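Print this page | E-mail this chapter

Chapter 7
Looking After the Hand and Wrist

Read this before the lab. Whole chapter, then come back to the checklist.

Most of the trouble you will have with a humanoid arm in its first year is out at the end of it. Not the shoulder, not the legs. The hand. Small joints, small tendons, small screws, all of it banging into baskets and table edges all day. So the hand gets its own chapter and the shoulder has to share one with the hip.

The course machine is the Vernau, two arms, jointed black hands, silver housings. If your school has the older Henao the finger joints are much the same but the wrist seats differently, see the table at the back of the book. Don't mix wrist parts. They look like they fit. They don't.

Service intervals, for reference:

Fingers, visual check — every start-up
Finger zero — every 1,000 grasps, or after any hard knock
Wrist bearing and cable — every 4,000 grasps
Label check — whenever a hand is swapped

The last one gets skipped. Every wrist carries a unit number and that number goes in the log next to the grasp count. Hand comes off, goes on another arm, count goes with the hand. A count with no number beside it is useless and you start over from zero.

After any service you run the basket test. Low white table, plastic basket with a handle, one piece of fruit in it. The fruit is there because it rolls. If the hand bumps the basket on the way in you'll know it.

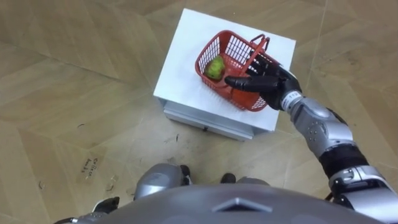
7.1 Before you power up

Clear the floor around the feet. Both feet flat, nothing under them. Marks written on the floor for the stance stay where they are, don't mop them off (it happens every August, when the new people come in).

Look at the fingers one at a time. Curl each by hand, gently, and let go. It should come back without a catch. If one drags, stop. Do not go on to the zero, you will only zero the drag in with it.

Run a thumb along the forearm screws. Any that stand proud get backed out, cleaned and reseated. Thread lock is the blue Skurudik, one drop. One drop is plenty.

Then the cables. Look for flat spots, shine, or a loop that has got tighter then it was last time. A loop needs slack at full reach, so check it at full reach, with the arm held out and the power off.

7.2 Setting the finger zero

Power on, hand open, arm parked. Wait for the joints to settle. Send the open command, read the five values, write them down. Send closed, read them again. Do the pair 2 times. If the readings match, save. If they don't, the fault is mechanical and you go back to 7.1.

Index finger first, always. It leads the approach on most grasps and takes the most knocks. An index that sits a hair too straight will touch the rim before the others have started to close, and then you get a basket pushed across the table and a student blaming the vision software.

7.3 The handle grasp

Basket set on the diagonal, handle end toward the working arm. Fingers go around the handle, and the wrist should come in without twisting the cable run. Hold at the handle before any lift. Watch the forearm loop while you hold. It should hang, not pull.

Slow speed for the first pass. Keep a hand near the stop button, and keep the rest of you outside the reach line.

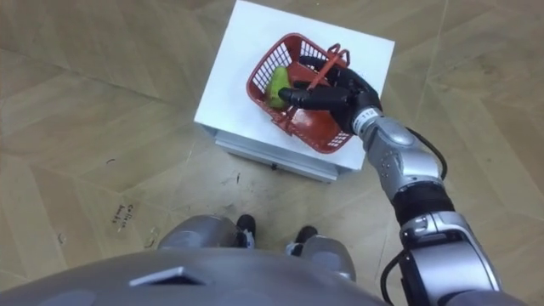
Kavitha Alva: We do the cable check after the grasp as well at Juvilberg, power off again, same full reach. A loop can look fine parked and be snagged on a panel edge once the elbow has bent. Takes a minute. I would put it in the log on its own line, over and above the start-up check, so the next shift can see it was done twice.

Her order is the one used in the lab sheets for this chapter. Fill in the sheet as you go, not at the end.

7.4 What to write down

Unit number off the wrist. Grasp count. The open and closed readings, both sets. Any screw you touched and which one. Initials.

If you replaced a part, tape the old one in a bag to the sheet. Bearings too, even ones that look good. Section 7.5 takes a worn bearing apart and you will need one.

Print this page | E-mail this chapter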